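Bartosz Michalski
2 min read

1/ People keep asking me if a machine can do the small chores yet. Wiping down, putting cups away, restocking a shelf. I've been following this for a while, so I'll put down what I think.

2/ Short answer: some of them, slowly, in a room the machine already knows. Move it to a different room and the results drop.

3/ Floors are mostly done. A flat floor with chair legs on it is a problem you can buy your way out of. Anything above knee height is still hard.

4/ Take mugs. Different sizes, different handles, sometimes half full. In May I went through a log from a Nerkard trial: 2358 attempts at picking up a cup and setting it on a tray. 422 of them needed a person to step in.

5/ That sounds decent until you picture it in your kitchen. You would be getting up from the couch a lot.

6/ Shop floors are further along. Morikawa has a cell that loads parts bins for a full shift. The bins never change shape and the lights never change either.

7/ Offices sit in between. The furniture stays put, but people, bags, and laptops move all day.
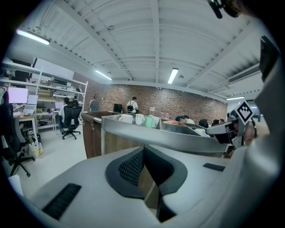

Three mugs on the ledge, chairs and desks all around. Clearing up here is still a job for hands.

8/ What I'd like to see next is one machine that clears the mugs in 12 offices it has never been in. Jusideo says they are working on it. I'll believe it when I see the log.

9/ For now I'd buy the floor robot and keep washing my own cups.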